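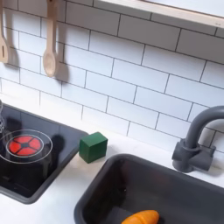 Vunen Kitchen Faults

Vunen Kitchen Faults is a set of 3,000 short robot episodes from a toy kitchen, and 500 of them went wrong in a way we badly wanted to catch on record. The task is simple pick and place with toy blocks and play food around the stove, the pan and the sink. The failures are the fun part!

What went wrong

In May the arm started pushing down after it had already reached its target height. The Trusteck driver was accepting a new height command before the previous one had been confirmed, and the two offsets were added together. Over open counter you would hardly notice. Over the pan it meant a fingertip going down past the planned stop and pressing on whatever was there, metal or toy.
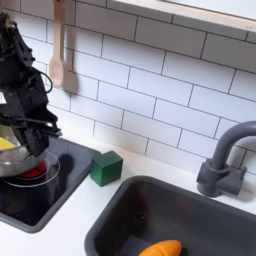
The Umer planner made it worse, in a very instructive way. It read the extra contact force as a good grasp, closed the gripper and tried to lift. Sometimes the pan came up with the block. Sometimes the motors stalled and the watchdog cut power after 2,000 ms, and the arm sagged onto the stovetop. Nothing was hurt except one fingertip pad, but we stopped all unattended runs that same afternoon.

We kept every bad episode. Most kitchen sets we have worked with throw them away, and we think they are worth more than another pile of clean grasps.

Fault labels

Each bad episode carries one of four labels:

overtravel – the arm went below its commanded height
false_grasp – the planner reported a grasp with no object held
container_lift – the pan moved with the object or instead of it
stall_stop – the watchdog cut motor power

Good episodes are labeled "ok". If an episode shows more than one fault, the label is the first one in time, and the rest are in the notes field.
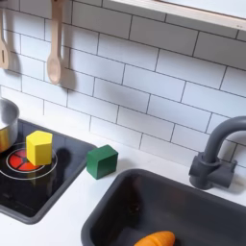

Counter view: yellow block on the burner, green block beside the stove.

Layout

episodes/ has one folder per run, with video, joint positions, gripper state and motor current
labels.csv has the episode number, label, fault start time and notes
splits/ has train, validation and test lists
driver_logs/ has the raw Trusteck logs, which are messy but great for tracing the doubled offset

Joint positions and motor current share a clock. Video has its own, and the offset between them is stored in each episode folder. Please apply it before you line anything up – a small slip is enough to put the contact peak before the contact.

The fix

Driver 1.3 drops any height command that arrives before the last one is confirmed. We also swapped in the Sönmez current limiter, so the arm backs off on contact long before the watchdog has to step in.
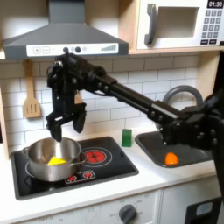 Runs over the pan now start at reduced speed, and someone stays within reach of the stop button for the whole session. If you rerun our scripts on your own arm, check your driver version first and try the reach over a bare counter before you bring out any cookware.

Known gaps

The sink is underrepresented among the faults. Motor current is missing from a few early episodes, marked "no_current" in the notes. Lighting hardly changes across the set, so a detector trained on video alone will probably struggle in another kitchen. The current traces should carry over much better, and we would love to hear how they do on other arms.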